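Bloxham Street Community Kitchen
Minutes, September meeting

Present: Ans Vanhove (chair), Denise Staniforth, Stuart Wainwright, Lacey Mottram (notes)
Apologies: Yvonne Cheetham

Started 7:10, Stuart parking.

Last minutes. OK'd. One fix, Denise's surname spelled wrong twice. Sorry Denise.

Harvest supper. 21 tickets gone so far, room holds more than that but Ans wants to see where we are by next meeting before we print any extra. Price stays at $8. Denise asked about kids under five, agreed free. Menu is squash soup, bread, apple crisp. Stuart still pushing for chili. Voted down again, 3 to 1.

Soup needs doing the day before. Denise and Lacey to peel. Ans has the big pot, lid is missing, Yvonne may have it?

Dishes and cutlery. Long talk. We keep running short of forks at the monthly lunch and bowls are going home with leftovers in them and not comming back. Denise wants names on tape on the bottom. Ans says tape comes off in the wash. Left it that leftovers go out in takeout tubs only from now on, sign to go up by the sink. Lacey to do sign.

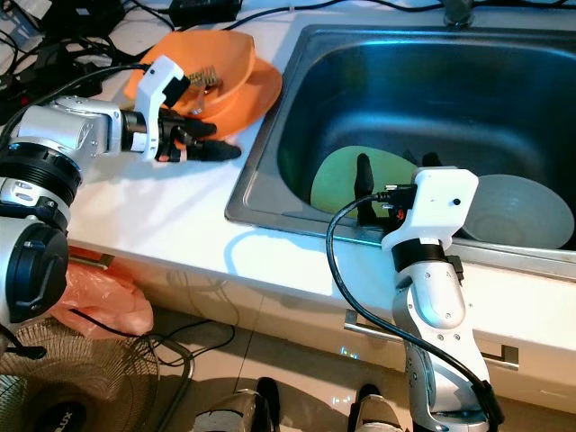 Stuart got a quote from Dendico for replacement bowls and mixed flatware, $200 all in, delivery extra. Ans thought high. Try the church sale first, then come back to it. Not voted.

Hot water. Slow again at the last lunch. Fovov came out and reset it, no charge, said call if it does it again. Stuart has the number.

Keys. 17 keys out according to the list, and Ans thinks the list is old. Everybody holding one to text Ans by end of the month. Side door code also to be changed, Ans will send it round, please dont write it on the calender.

Zirkanlow Road garden. They have extra squash and some late beans, want to know if we'll take them. Yes to both. Pickup needs a truck, Stuart can do a morning. Denise to call them back re which one.

Fridge clean out. Skipped, Yvonne has the rota.

AOB
Lacey asked if meetings could start at 6:30. Ans can't. Stays at 7.
Blue apron left on hook since summer, claim it or it goes to the sale.
Denise has spare jars, lots.

To do
Lacey: sign, peeling
Denise: call garden, peeling, ask Yvonne re pot lid
Stuart: truck, church sale
Ans: keys, door code

Finished 8:25. Next one same time, Ans bringing coffee.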